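Subject: Re: [pravis-users] Redirects lost after moving the site
Date: 11 February 2020

Hello all,

I have now tried the suggestion on our test copy of the Nieminen shop.

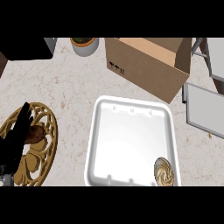

1. Redirects

On 4 February-style addresses (the ones with the year inside) I still get a 404. The quoted message says:

> Put the old addresses in the redirect file, one per line, and
> restart Pravis. It should read them before the page templates.
> We did this in November with 142 addresses and had no problem.

Our file has 1,435 lines, and Pravis reads only the first part of it. I divided it into 4 smaller files and then all the old addresses worked, also the ones with the year. Is there a limit on the file size? I did not find it in the manual.

2. Trailing slash

Two of the templates add a slash at the end and the others do not - so the browser is redirected twice. I would prefer to correct this in the templates, but Trundusum (our hosting) also has a rule for it, and I am not sure which one is applied first.

If somebody uses Pravis with the Fliltley theme, please send me your rule for the slash. I can test it this evening.

Kind regards and thank you for the help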